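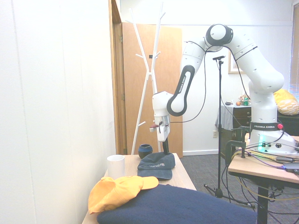
Blue cap, yellow cap, and the white rack behind them.

Search stories... Go

The Hat Rack

My aunt wanted the hats off the furniture by four in the afternoon, and she said so at breakfast, with her toast in her hand, in the voice she used for things that had already been decided. I was staying with her that September, in the house at Kemach with the doors that stuck, and I had been there long enough to be given jobs but not long enough to know where anything went.

"There's a rack now," she said. "I bought a rack. There is no reason in the world for a hat to be lying down."

She had bought the rack from Brerkico, the big furniture place out past the bridge, and it had come in a flat box with a paper of instructions that my uncle had read all the way through before he opened the box, and then again after, and then put away in a drawer in case they should ever be wanted. It was a pretty thing when it was up. White, with thin legs that crossed over each other in the middle the way a person crosses their ankles, and pegs sticking out at all sorts of heights, some for grown people and some, my aunt said, for whoever came along later. She had stood back and admired it for a good long while. And then a week had gone by, and then another, and nothing had gone onto it at all.

The trouble was my uncle. He was the gentlest man I have ever known and he would agree with anybody about anything, and then go on exactly as he had before. He agreed that a hat belonged on a peg. He agreed that the rack had been a good price. And every evening when he came in he took off his blue cap, turned it over so the inside could get some air, and put it down on whatever was nearest and flat. He'd done it that way for thirty years and I believe his arm simply knew the distance.

The blue cap was from his days on the Zulu, which was the little ferry that used to run across to Bavodholm before they closed the landing. He had taken tickets on her, and coiled rope, and told visitors which side to sit on for the view (he told half of them one side and half the other, so she wouldn't lean). The lettering on the front had gone so faint by then that you had to know what it said in order to read it. My aunt had offered more than once to have it done over in new thread. He always agreed that would be nice.

The yellow one was mine. I had picked it out myself, the color of a good egg yolk, with a small stitched face smiling on the front, and I had worn it off the train so that they would know me on the platform. My aunt said she would have known me anywhere. My uncle said he was glad of the hat. He wasn't a man who liked to guess.

So after breakfast I went up to see about it. I should say that I fully meant to be finished in 2 minutes and outside by the third. It was a fine bright morning and there were plums to be had. But the spare room was the kind of room where one thing leads you along to another. There was the dark dresser against the back wall, with its gray cloth pulled partway over it, and a green bottle and an orange sitting up on top as though they had been asked to wait there. There was the picture in its frame above, which I had to look at every time, and the yellow pillow over by the window blinds, and the tall black microphone stand left standing out in the middle of the floor from when my uncle had thought he might record himself telling the ferry stories. He'd gotten as far as the stand.

And there were our dishes from the night before. My mug, white, and his short dark blue cup with the paler band around the rim, which he would drink anything out of, tea or soup or a spoonful of jam let down with hot water. We had sat up late over those. He had told me about the fog that came in one night off Bavodholm, so thick the captain had stopped the engine altogether and had everybody aboard sing, one end of the boat and then the other, so that he could hear from the echo where the shore was. They had sung for an hour. A woman with a crate of hens had turned out to have a voice like a church organ, and she'd carried most of it, and when they finally bumped up against the landing they were all sorry to stop.

"And was that the night you got the cap?" I had asked him.

"No," he'd said, after thinking it over. "I'd had the cap some time by then."

I have noticed since that people who really were in the fog tell it that way.
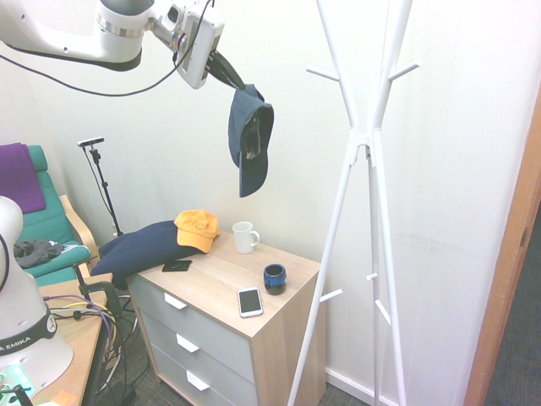

Not a thing on the pegs yet, and the yellow cap still lying on the navy.

Well, I looked at the rack, and the rack stood there on its spread legs beside the bedside cabinet with all its pegs bare, and I felt a little sorry for it. It must be hard to be bought for one single purpose and then be walked around. I picked up my own cap first, and I got as far as the nearest peg, and then I thought that if mine went up alone it would look like telling on him. You'll understand I was at an age when that mattered a great deal. So I put it back where it had been, on the dark navy, with the brim pointing off to the right as before, and I stood there and had a think.

Then I thought I would do his. I picked it up by the brim, very carefully – it had gone soft there, like the corner of an old book – and the cap swung upside down so I could see up into the lining, where it was worn. I had never seen the inside of it up close. It smelled of rope and hair tonic, and a little of peppermint. And I found I couldn't hang that one up either, not by myself. It would have been like putting another person to bed.

I don't know how long I stayed up there. The clock on the landing struck, and the light moved, and I heard my aunt go out to the plums without me and come back again, and still I hadn't got one hat off the furniture. I washed the mug, though, and I washed the blue cup, and I brought them both back up again because it didn't seem right to have the room without them. I straightened the gray cloth and then thought it had looked friendlier before, and pulled it crooked again.

My uncle came and found me. He stopped at the door, the way he always did, as if even in his own house he would like to be asked. He looked at the caps and he looked at the rack.

"She wants them up by four," I said.

"She does," he agreed. "She's quite right."

"I didn't like to do yours."

He nodded at that for some time. Then he came in and he took his cap, and instead of hanging it up he held it out to me, and he picked up the yellow one for himself. I didn't follow at first. He had to tip his head toward the rack. So I hung his, on one of the lower pegs where I could reach it without stretching, and he hung mine, right up at the top where it could see out of the window. We both of us took a step back.

"Looks all right," said my uncle.

I said it looked very nice.

My aunt came up on the dot, with plum juice to her elbows, and stood in the doorway with her chin lifted, all ready for us. She looked at the dresser and the table and the cabinet. Then she looked at the rack, and she didn't say one word about it being the wrong way around, the tall peg and the short one, though she was a woman who would get up from the dinner table to turn a spoon. She only said there was a pie if anybody wanted pie, and there was cream, and would we please bring those cups down.

By 6 that evening the blue cap was on the kitchen windowsill, upside down, getting its air. He had gone up for it himself, to walk out and look at the water, and come in again, and his arm had done what it did. My aunt moved it over an inch so that the cream jug would fit beside it, and she went on cutting the pie.

Mine stayed up on its peg till the day I went home, and I had to ask him to get it down for me.

Last updated in September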